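Switching the whole house to one kind of lightbulb, am I nuts?
21 replies · 3 shares

mapleporch
18 January 2022
OK so we finally closed on the place in Olonstead and every single room has a different color of light. The kitchen is blue like a dentist's office, the hallway is orange, and the bathroom has one of each (why??). I want to rip them all out and put the same warm bulb everywhere. My husband thinks that's a waste of money when half of them still work. Has anybody done this? Did you regret it?

tugboat_annie
Did it in July and would do it again tomorrow! I went warm in every room and the house finally feels like one house. Give the old bulbs to whoever has a garage.

rustisance_fan
Gonna disagree with Annie. Warm light in a kitchen is miserable if you cook. I can't tell if my onions are brown or if it's just the bulb. Go neutral over the counters and keep the cozy stuff for the living room.

tugboat_annie
I cook every night and my onions are fine, thank you.

mapleporch
Ha, I did not expect to start an onion fight. What about dimmers? The dining room has one and the light buzzes like a bee in a jar.

Zaid Nasrallah
The buzz is usually an old dimmer that was made for the old style bulbs. Swap the dimmer before you blame the bulb. I paid to have mine done because I don't touch wiring, and it went quiet the same day. I'd also look hard at your shades before you buy anything. I bought a whole box of new bulbs for our den and hated every one, and the trouble was the lamps. They all pointed straight down, so we had bright puddles on the floor and gloomy walls.

rustisance_fan
Zaid is right about the shades. I'd go further and say most people have too many ceiling lights and not enough lamps.

pinwheel96
Hard no from me. My mom has bad eyes and a room full of lamps is just a room full of cords to trip on. Ceiling lights exist for a reason. Put in a good one and be done with it.

Zaid Nasrallah
Fair point on the cords. We don't have anybody unsteady in the house so I never thought about it. For us the thing that worked was bouncing the light off something pale instead of aiming it at the chair.
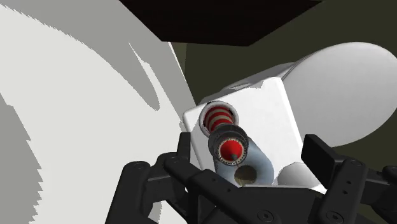

Anyway, I turned one lamp toward the wall and used the same old bulb, and the den got so much softer that I returned the rest of the box. My wife still says it's too dim to read in there, so she has a clip light on her side and I get my gloom.

mapleporch
Oh I like that, and it's free. My walls are dark green though, does it still work?

Zaid Nasrallah
Not as well. Dark paint eats a lot of it. Try it up at the ceiling if yours is white.

pinwheel96
Or paint the walls.

mapleporch
One fight with my husband at a time please! I'm starting with the bathroom this weekend, and the kitchen can stay a dentist's office until I pick a side on the onions.

3 people found this thread helpful · 153 views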